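4.2 Why the wrist hesitates: replanning against a moving estimate

I'll start with the bug, as most of what we ended up building in this section grew out of it. In the first version of our stack, the planner asked the perception module for the pose of every object on the counter, got an answer, planned a path, and then ran that path to the end without asking again. It worked nicely when the objects were boxes. Once we swapped in the kitchen assets (which have handles, lobes, slots and all sorts of awkward outlines) the arm began to stop short, wobble at the wrist, and now and then close its fingers on thin air.

My first guess was the controller. I spent the best part of a week fiddling with joint gains, and I'd like that week back. Severin Steiner, who wrote the logging layer, finally plotted the estimated object pose against the true pose from the simulator, and the culprit was plain to see. The estimate was drifting as the arm came in. As the forearm passed between the virtual camera and the target, it hid part of the object, the pose estimator fitted its model to whatever was left showing, and the answer slid sideways. The planner never heard about any of this. It was faithfully following a plan made for an object that, as far as the estimator was concerned, had moved.

So the obvious thing to do was to close the loop, and that's what Brellisell does. Brellisell is the layer that sits between perception and planning. It takes in pose estimates at whatever rate they turn up, decides whether to believe them, and tells the planner when something has changed enough to be worth a fresh plan. It's a small piece of code, and I'm quite fond of it, though it took us a few goes to get right.

The first go simply replanned on every new estimate. Please don't do this! The planner we use (Lindley, our sampling planner with a path-smoothing pass at the end) draws fresh random samples each time it's called, so two calls with nearly the same target can come back with quite different routes. One plan would swing the elbow left, the next would swing it right, and the arm stood there dithering between the two. From the outside it looked like indecision, and I suppose it was.

The second go added a dead band. If the new estimate was within a fixed distance of the old one, we ignored it. That cured the dithering and brought back the original problem in a milder form, as slow drift could creep along underneath the threshold for the whole approach. By the time it crossed the line the fingers were nearly at the object and there wasn't much room left to correct.

The version we kept does two things. First, every estimate comes with a visibility score, which is the share of the object's silhouette that isn't hidden by the arm. We get this cheaply, as we know the joint angles and can render the arm's own mask from the camera's point of view. Estimates with a poor score are held back and only nudge the running average a little. Second, when a new plan is needed, Lindley is seeded with what remains of the old one. It tries to bend the existing path before it goes looking for another, and only falls back on a full search if the bent path collides with something. Most of the time the bend is enough, and the motion stays smooth.

There's a wrinkle here with clutter. Bending a path is safe only if the collision model is up to date, and our collision model was built from simplified hulls. A convex hull drawn round an object with a looped handle fills in the gap in the middle of the loop, and for grasping that gap matters a great deal. One finger has to go through it. With the hulls left as they were, the planner believed every handle was a solid lump and refused to go near it. We now split each object into several smaller hulls, made offline by a tool called Krishnan, and the handle is treated as a group of bars. This costs us some planning time, but the planner can now find grasps that it used to throw out before looking at them.

The other bit of clutter trouble was tall things at the back of the counter. They don't get in the way of the gripper so much as the upper links, and because our early checks were run only at the fingertips and wrist, we'd get paths that were lovely at the tool end and rude everywhere else. Checking the full arm at every step was too slow, so we check the whole chain coarsely and the wrist finely. I don't claim this is elegant – it has held up well enough that we've stopped worrying about it.

For testing, we set up kitchen layouts in simulation with a target, at least one large obstacle beside it, and a handful of background items. Each layout was run 100 times with random offsets on the object poses and noise added to the estimates. We used 10 layouts in all. Of these, 9 behaved the way we'd hoped, with the closed-loop version finishing its approach more often than the open-loop one. The last layout was worse with the loop closed, and I'll come back to it below. 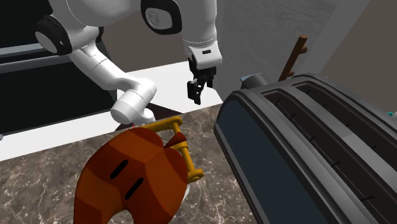

Figure 4. Simulated kitchen layout with a handled target on the counter and a toaster on the other side of the gripper.

What makes this sort of layout hard is that the corridor for the fingers is narrow on one side and the visibility is poor on the other. If the arm approaches so that the camera keeps a good view, the wrist ends up close to the obstacle. If it gives the obstacle plenty of room, the forearm blocks the view. The planner has to trade one against the other, and the weight we put on visibility turned out to matter more than any other setting in the system. Too low and we were back to chasing a drifting estimate. Too high and the arm took long, showy detours to keep the target in sight, and quite often ran out of joint range on the way.

We picked the weight by hand in the end. I did try to learn it, using Zoron (our in-house tuning tool) to search over the weight and the averaging window together, but the best values it found for one layout did badly on the next, and I didn't trust them. A single middling value, chosen by staring at a lot of replays, did nearly as well everywhere. I'd be glad if somebody found a proper way of setting it.

Now, the layout that got worse. There the target was hidden by the arm for nearly the whole approach, whichever way it came in. Brellisell kept doing what we'd told it to, holding back one poor estimate after another, so the running average hardly moved at all. That alone would have been no worse than the open-loop version. The trouble was that a few bad estimates had decent visibility scores (the mask was right, but the bit of object left showing looked much the same from several angles), and each of those kicked off a new plan. A visibility score tells you how much you can see, and says nothing about whether what you can see is any use. We'd want a second score for that, perhaps from the spread of poses that fit the visible part equally well, and we have a rough version running that isn't ready to be reported.

All the timings in the next section were taken with the handle splitting switched on and with the same visibility weight throughout, so they can be compared directly with one another.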